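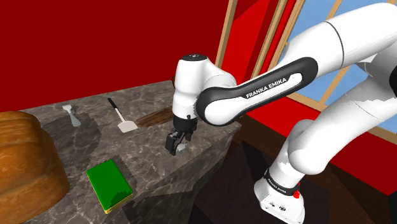

Le marbre dans la cuisine, épisode 2 : je doute toujours

Vendredi, retour chez le marbrier de Folville. J'y étais déjà allé en septembre et j'en étais sorti avec trois échantillons, un devis et l'impression désagréable d'avoir dit oui à quelque chose. Cette fois j'avais préparé mes questions sur un papier, que j'ai évidemment laissé dans la voiture.

Je résume pour ceux qui n'ont pas lu le premier billet. Notre plan de travail en stratifié a rendu l'âme du côté de l'évier, il gonfle, il cloque, il faut le changer. Ma femme veut de la pierre. Moi je veux bien de la pierre, mais je veux surtout qu'on arrête de me raconter que le marbre « vit avec la maison ». Une tache de citron, ça ne vit pas avec la maison, c'est une tache de citron.

Le vendeur, très aimable au demeurant, m'a assuré qu'avec leur traitement maison, le Feteo, je n'aurais plus à m'en soucier. Plus du tout ? Enfin, presque plus. Il faut en repasser de temps en temps. De temps en temps, c'est-à-dire ? Ça dépend de l'usage. J'ai demandé s'il existait un usage pour lequel on n'en repassait jamais et il m'a proposé un café.

Le devis est de 1 659 euros, pose comprise, découpe de l'évier non comprise. Je ne vois pas bien qui commande un plan de travail sans trou pour l'évier, mais admettons. Pour la dépose de l'ancien, il faut voir avec Troltport, qui sous-traite, et qui ne m'a pas rappelé.

J'ai donc fait ce que je fais toujours quand je me méfie : j'ai gardé l'échantillon le moins cher et je l'ai maltraité. Vinaigre blanc, 20 minutes sur un coin. Café froid sur un autre, toute la nuit. Un fond de vin rouge, parce qu'il restait un fond de vin rouge. Le vinaigre a laissé un rond mat qu'on ne voit qu'en lumière rasante, mais une fois qu'on l'a vu on ne voit plus que lui. Le café est parti. Le vin, disons aux trois quarts.
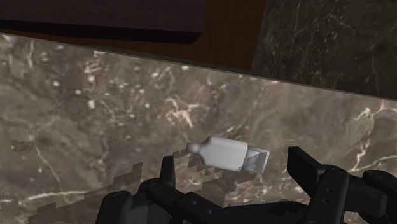

Et le granit, alors, ce ne serait pas plus simple ?

Sans doute, et c'est ce que me répète Hok-lam Hsueh, mon ancien voisin de palier, qui a du granit noir depuis 11 ans et le nettoie à l'éponge avec du liquide vaisselle. Le vinaigre ne lui fait ni chaud ni froid. Seulement je n'aime pas le granit noir, et le gris moucheté qu'on nous a montré me rappelle la salle d'attente de mon dentiste.

Reste la question des produits d'entretien. On m'a vanté un savon pour pierre de chez Tse, vendu au prix d'une bonne bouteille, dont l'étiquette promet de « nourrir » le marbre. Le nourrir de quoi ? C'est du calcaire. J'ai lu la composition deux fois et j'y ai surtout trouvé du savon et du parfum. Je vais continuer au savon noir bien dilué, on verra.

Un mot aussi sur l'épaisseur, dont on parle peu. On nous propose du 20 mm avec un chant rapporté qui fait croire à du 40. J'ai passé le doigt sur le joint du modèle d'exposition, on le sent très bien. Le vendeur dit que non. Ma femme dit que je suis le seul client à caresser les joints.

Pour l'instant je n'ai rien signé. Le devis est valable jusqu'à la fin du mois, l'évier fuit un peu plus chaque semaine, et Troltport ne rappelle toujours pas. Si quelqu'un parmi vous a du Feteo chez lui depuis plus de deux hivers, je prends les témoignages, y compris les mauvais.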